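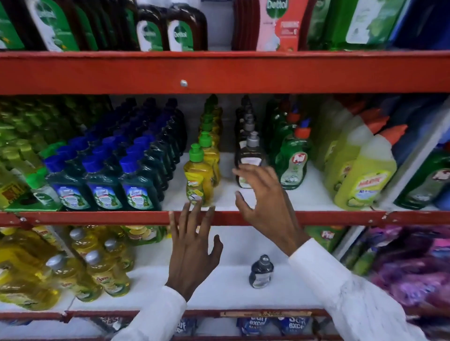
Progress report, Lalden student robotics club – shelf picking project
To: Görtz fund, small grants
From: Tahsin Pramanik, club lead
3 January 2020

Short one this time, sorry, school is back Monday and I want this in before then.

Where we are. Goal for the year is still an arm that can take one named bottle off a packed store shelf and leave its neighbors standing. Since September the students have collected 308 clips of people reaching for things on shop shelves, filmed from head height. Target was 1,000 by summer. Behind, but the pace picked up in the fall once two more teams were trained on the recording.

Labeling: 23 students signed up, 9 still come every week. Those 9 are good. They mark the hand, the bottle it is going for, and the moment of contact. Dish soap is the hardest aisle by far – same shape of bottle over and over, packed tight, only the cap and label to go on. Dark bottles get mixed up the most. We now have two students label every dish soap clip seperately and compare. Slow but the labels are much cleaner.

Arm: the Divis kit is built and moves. Wrist joint had too much play, shimmed it, better. Gripper closes fine on a full bottle, crushes an empty one. Need a softer pad or a force limit, the students want to try both. No shelf tests with the arm yet, only single bottles on the bench.

Money. Kit and spare servos paid. Travel to the Ellport regional not booked, waiting on the bus quote. Second storage drive came out of the parts line, hope thats OK, tell me if it needs a form.

Problems – motion blur when people turn their heads fast, some clips unusable. Asked everyone to slow down. Also lost two lab evenings to the heating.

Next: finish labeling the fall clips, mock shelf in the lab, first try with three bottles side by side. Would like to move the demo visit back two weeks if that works on your end. Receipts to follow by mail.

Tahsin

Lalden Student Robotics Club | Contact: club office | © 2020 | Back to top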